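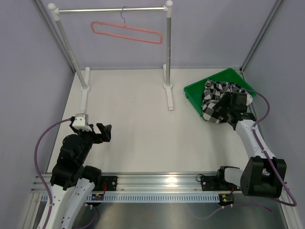
Zweiarmplatz mit Kleiderstange, der rechte Greifer am karierten Stoff.

Cantero Zellenleitfaden im Test: 60 Seiten, die an die Werkbank gehören

Ich habe schon viele Regelwerke für kleine Roboterzellen gelesen und die meisten nach dem zweiten Kapitel weggelegt. Der Leitfaden von Cantero ist da eine echte Freude! Begoña Arroyo schreibt so, dass man nach jedem Abschnitt sofort zum Schraubendreher greifen möchte (bei mir war es gleich am ersten Abend so weit).

Am stärksten ist das Kapitel über Kabel. Leitungen am Arm sollen in weitem Bogen laufen, damit das Gelenk frei drehen kann, und unten in einen geschlitzten Kanal münden. Unsere Arme tragen ihre violetten Kabel außen, und genau dazu gibt es eine Prüfliste mit 18 Punkten, vom Biegeradius bis zur Zugentlastung. Großartig auch die Regel für zwei Arme: Greift der eine, wartet der andere geöffnet über freier Fläche.

Für Textilien empfiehlt Arroyo eine feste Ablage mit Rand und nach etwa 500 Griffen eine Kontrolle der Greiferfinger. Das übernehmen wir.

Schwächer finde ich den Teil zum Not-Halt, der kommt mit 14 Zeilen viel zu kurz weg. Und ein Stichwortverzeichnis fehlt leider ganz. Trotzdem eine klare Empfehlung, gerade für kleine Werkstätten!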